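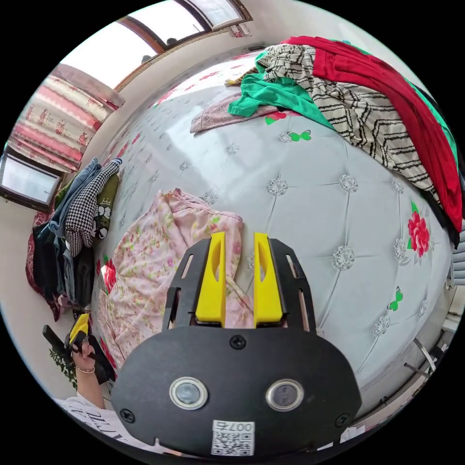

Floral garment on a light gray tufted bedspread.

Bedspread Care and Laundering: Frequently Asked Questions

Applies to quilted, tufted and embellished bedspreads sold under the Bitis and Clovov lines. Last revised April 9, 2025.

Can I machine wash a tufted bedspread?

Check the sewn-in label first. A washtub symbol with a number gives the maximum water temperature. A crossed-out washtub means no washing at home, by machine or by hand. If the label permits machine washing, use a front-loading machine or a top loader without a center agitator. Agitators pull on the stitching at the seam intersections.

What size machine do I need?

The dry bedspread should fill no more than 80 percent of the drum. If you have to push it in to close the door, use a larger machine. Most king sizes need a commercial washer.

How do I wash one with decorative buttons?

Turn the bedspread so the decorated side faces in, fold it in thirds, and place it in a large mesh bag. Select cold water, the gentle cycle and the lowest spin speed. Glued decorations should be spot cleaned only. Buttons sewn through all layers tolerate more handling, but check the thread before each wash and secure any loose ends.

A button came off. Can it be replaced?

Yes. Use polyester upholstery thread and a long needle. Pass through the original hole, catch the backing, and tie off underneath with a flat knot. Do not pull the thread tighter than on the neighboring buttons, or the fabric will pucker. Clovov bedspreads ship with spares in a packet stapled to the care card. Bitis bedspreads do not.

Which detergent should I use?

Any liquid detergent without bleach or optical brighteners. Powder can leave residue in stitched channels. Use half the amount recommended for a full load. Fabric softener is not recommended on polyester fill, as it causes clumping.

Can clothing go in the same load?

No. Zippers and hooks snag tufting, and new cotton prints may release dye. Light gray and white covers show transferred color easily. For the same reason, do not leave damp clothes on the bed.

How do I treat a dye stain?

Do not apply heat. Blot with cold water and a white cloth, then apply a solution of one teaspoon of liquid detergent in 500 ml of water. Leave for 20 minutes and blot again. Repeat as needed. Test on the underside before treating the top.

Can I tumble dry?

If the label allows it, use low heat and stop the dryer every 20 minutes to shake out and refold the bedspread. Plastic and acrylic trim can cloud or warm out of shape at higher settings. Line drying takes longer; spread the weight over two parallel lines.

Can I iron it?

Ironing flattens the loft. Steam from a distance on the reverse side if creases remain, and avoid the buttons.

How often should it be washed?

Two to four times a year is enough for a cover used over a top sheet. Between washes, vacuum with an upholstery attachment on low suction.

How should I store it?

Clean, fully dry, and loosely folded in a cotton bag. Vacuum bags compress the fill and can press button marks into the fabric. Refold along different lines every February if it is stored through the winter.

My label is missing. Where can I find the instructions?

The style number is also printed on the care card. Without either, follow the cold, gentle instructions on this page or take the item to a dry cleaner.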